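1/19/26, status note for Marcela Skála, Tunstall office fit-out

Quick one, full numbers come with the March report.

**Done**
- desks are in, chairs too. Svetozár Šťastný did the assembly, 6 evenings, didn't bill the last one
- walls painted plain white as agreed. Second coat was needed by the window side, paint was already on hand so no extra
- lamps delivered from Noletti, white shades, brass stems. One came with a dented shade, they're swapping it

**Money**
Spent so far is over 1,000 on furniture and lamps. 335 left in the small items line. I'd like to keep that for cable trays and a coat rack, people are hanging jackets on the chair backs and it looks messy by noon. Dalibor Mikuš has the receipts, he'll scan them this week, I keep reminding him.

The desk by the wall is the one we set up first, to check the layout before ordering the rest. Lamp to the back, phone and small stuff within reach, room left over for opening parcels. Works fine for the people who've tried it. Cord from the lamp runs along the back of the desk for now, want it clipped down properly. 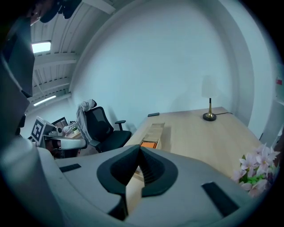
Will the coat rack and trays fit in what's left of the budget? They should, if we take the plain rack from Inari and do the trays ourselves.

**Still open**
- cable trays, 7 needed, not orderd yet
- dented lamp shade, waiting on Noletti
- Vratislav Kuruc wants a lower desk for the corner, told him to put it in writing
- plants: people bring there own, no line for it in the budget and I don't want one

Need from you: an ok on moving the 335 to rack and trays. A one word email is enough, I'll order the same day.

Vratislav Čierny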